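Papier, Muster, Falter: Der Februar wird bunt!

Unser Themenabend zur Tapetenkunst rückt näher, und ich freue mich riesig, dass Kipchumba Ondieki zugesagt hat. Er bringt 200 Musterbögen aus seiner Sammlung mit, darunter vier aus der alten Manufaktur Stergiou, die ich selbst noch nie im Original gesehen habe - Nachtfalter, Farne, ganz viel Violett! Wer mag, darf blättern und anfassen. 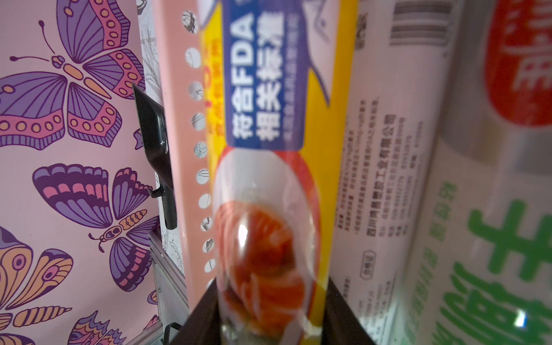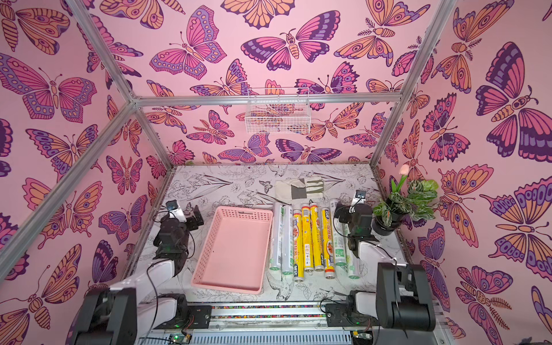
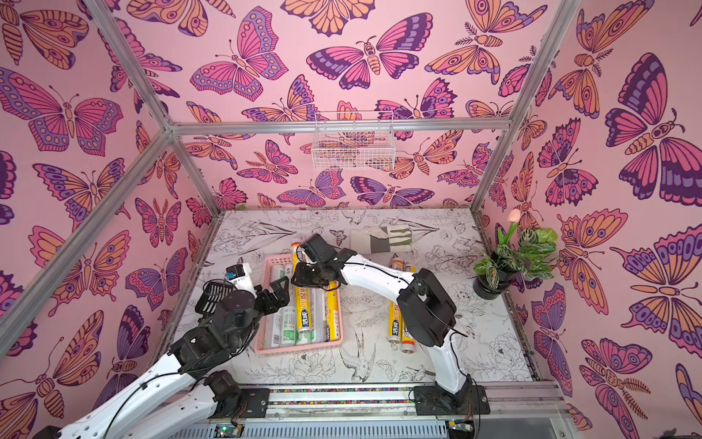
Bild 2 und 3: Schmetterlinge und Nachtfalter auf rosa Grund

Nach dem Vortrag wird gedruckt. Es gibt Holzmodel, Leimfarbe und Papierbahnen (bitte alte Hemden anziehen, die Farbe ist hartnäckig). Besonders gespannt bin ich auf die Rapporte aus Clevthorpe, bei denen das Motiv von Bahn zu Bahn versetzt läuft und man wirklich lange suchen muss, bis man die Wiederholung findet.

Platz ist für 100 Gäste, am Drucktisch wird es enger - meldet euch also gern bald per Antwort auf diesen Newsletter an.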